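Speaker notes: Learning the names of your neighbors
Talk for the Pultilari reading room, evening series
Speaker: Nilmini Wanigasekara

Before I start: check the microphone. Speak slowly. Drink water after the second part.

Opening
Good evening and thank you for coming in this cold weather. My talk is about street names and house names in our district, and how people use them when they explain the way to a stranger. I began to collect these names when I moved to Pultilari and could not find my own apartment. The letter from the landlord said "Miah Lane, behind the old dairy". There was no dairy. Everybody on the street knew where it had been.
(Wait a little here. People usually want to tell me where it was.)

Part one: official names and spoken names
The city list has 284 street names for our district. My notebook has 368 names, because one street can have two or three. Gornico Street is also "the bread street" for older people and "the bus street" for the school children. Ask the room: who says bread street? Raise hands.
Say thanks to Lilian Mwakalinga, who lent me her mother's address book. In it, the addresses are written as directions. Read the one with the green gate. Read it two times, the second time slowly.

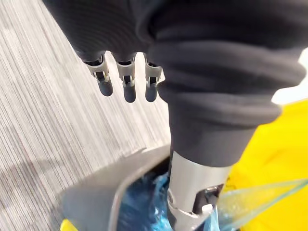 Part two: names that disappear
A spoken name lives as long as people need it. When the Druvar cinema closed, "Cinema Corner" stayed in use for about 19 years. Now I hear it only from taxi drivers. I asked Mizanur Kumarasinghe, who drove a taxi here for most of his life, how he learned the names. He answered that the passengers taught him, and some of them taught him wrong.
(Do not explain this joke. Last time I explained it too long.)
If there is time: the story of the two Station Roads and the wedding cake. If there is no time, go to part three.

Part three: how to write down a name
Write the name exactly as the person says it, also with the mistakes. Write who said it and how old the person is, if they agree. Ask what was there before. Please do not correct anyone. I did this in my first October and the lady stopped talking to me.
Blank cards are on the table near the door. Shahnaz Hettiarachchi will collect them after the questions.

Questions
Probably somebody will ask about the map. Answer: Aiman Khoo is drawing it, and the north side is still missing. The pronunciation of Gornico: both ways are correct.
Remember to return the key of the reading room.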